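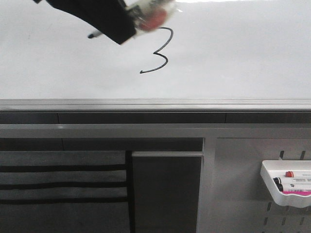 How many demonstrations does it take before a handwriting policy is worth training?

It depends on how many digits you want and how much you let the start pose vary. For a single digit from a fixed start, 50 clean demonstrations were enough for me to see a loss curve that meant something. For a digit anywhere on the board, I stopped trusting anything trained on fewer than 70.

Notes on week two of the writing task – Tuesday, January 15, 2019

The last post was about mounting the arm. This one is about recording, which takes longer and has fewer photos in it.

The task is small. The arm holds a whiteboard marker, comes down to the board, writes one numeral, lifts off, and stops. I am doing the numerals out of order, starting with the ones that have curves, on the theory that if the curves come out badly I would like to know early. The model is a plain behavior cloning setup: camera images and joint positions in, joint position targets out. Teleoperation runs through Skustton, the small control program I wrote last year, and the episodes get trimmed and labeled in Cutwood, which is the other one.

The total as of last night is 259 episodes kept. Each episode is one numeral, start to finish, with the lift at the end included. The lift matters. My first batch ended when the last stroke ended, because I was hitting the stop key as soon as the digit looked done. The policy trained on that batch wrote a passable digit and then sat there with the nib pressed against the board. It had never seen a reason to leave. I threw that batch out and now let the recording run until the marker is clear of the surface and the arm has settled.
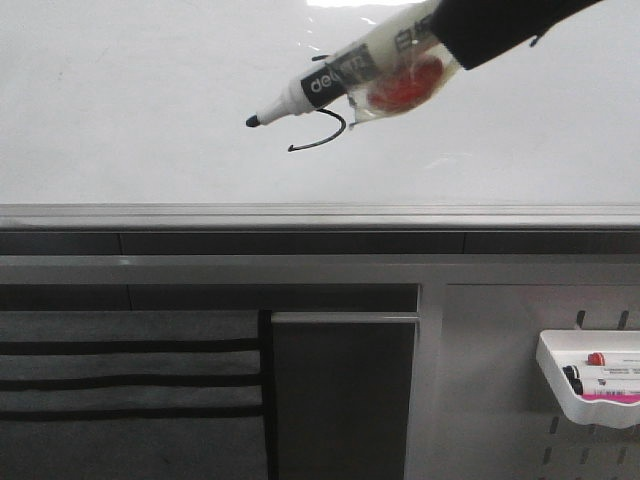 Marker over the board, with one curved stroke on it.

Some things I changed this week:

Grip. A marker barrel is smooth and round, and pushing the nib sideways puts a torque on it that the fingers have to resist. A marker that rotates a few degrees between episodes is a quiet problem. The joint angles say one thing and the line on the board says another. I now check the marker angle against a saved reference picture at the start of each session, and again whenever I swap markers.

Speed. I was driving too fast. A quick stroke looks fine to the eye, but the marker smears in the camera images and the model gets a vague idea of where the nib is at the moment it most needs a good one. Slowing down cost me some line quality – you can see every correction I make – and I have decided to accept wavy digits.

Pressure. There is no force sensor on the wrist. The only evidence of contact is the ink and the small gap between commanded and measured position. I log both positions now. Skustton was only saving the measured one, and for a task with contact the commanded one carries more of the information. Adding it meant a new file format and an afternoon of converting old episodes, four of which would not convert and were deleted.

Erasing. I wipe the board by hand between episodes. I considered leaving old digits up so the model would learn to ignore them, and I may still do that for a later set. Mixing it in now would make failures harder to read.

The rejection rules are written down in the repo, and short. An episode goes out if the line breaks where it should not, if the marker slips, if my hand gets into a camera view, or if I had to pause for longer than a breath in the middle of a stroke. The pauses are the sneaky ones. The digit on the board looks perfect, and the recording teaches the arm that halfway around a curve is a good place to stop and think.

I got a question by email about the 3 in particular. The middle point is the hard part. The direction of the pen reverses sharply, and for a few steps the camera image is nearly the same going in and coming out. A policy with no memory can pick the wrong branch and go back up. Predicting a short chunk of actions at a time helps with this. I am using chunks of 4 steps at the moment, which is probably too short, and I will try longer ones before I record any more data.

Habte, the training script, has also been moved to the second machine, so recording and training no longer fight over the disk. Dropped camera frames went away the same evening. If you are seeing gaps in your timestamps, check that first.

Next on the list is the 8, then a second round of the 3 with the start pose shifted toward the right side of the board. The Brusholm stand needs its bolts tightened before either of those. It has developed a wobble at full reach, and I would prefer not to train on it.

Filed under: writing task, data collection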